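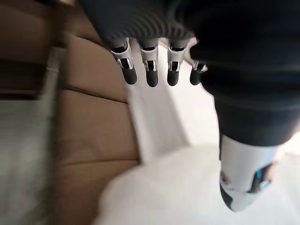
Nhung Lưu read our draft and objected to the title, which at that point was "Learning to Make a Bed." She wrote that a policy trained on pillows should be called a pillow policy, and that two pillows on one bed hardly make a benchmark. We changed the title to "Two-Arm Pillow Handling with Wrist and Head Cameras," and the rest of this report tries to stay that modest.

Project Rinar, report as of June 15, 2022

The claim we set out to test comes from the Korkeo method notes: adding wrist views to the head view makes a policy better at handling soft things. We recorded 300 demonstrations by teleoperation and trained both versions on the same split. Each was scored over 90 trials, and a trial passed if the top pillow ended up square with the lower one.

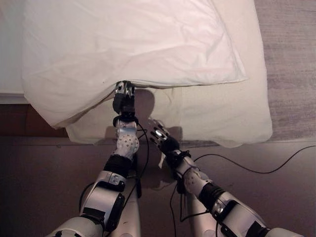
Did the wrist cameras help? A little, on trials where the pillow started crooked, and we could find no difference on the others.

I don't trust even that much yet. Cúc Trịnh scored the trials knowing which version was running, and "square" was judged by eye. The gap is also small enough that a second training seed might erase it — we only had time for one.
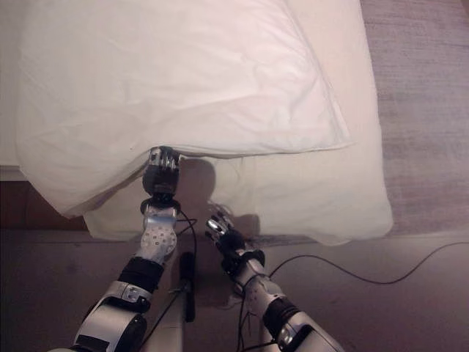 The head view has its own trouble. Once the fingertips go under the edge of a pillowcase, it can't tell a good pinch from a bad one, and white cloth on white cloth gives the network very little to work with.

Wrist frames are often no better. They tilt with the hand and pick up whatever is nearby.

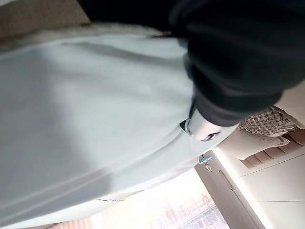

We hand-checked 700 wrist frames and threw out any with no pillow or bedding in them. The Arnitz filter script was supposed to do this for us, but it kept plenty of frames of clothing, presumably as "fabric." Retraining on the cleaned set is planned for August, with Baidoo as a second test room and a scorer who doesn't know which version is running.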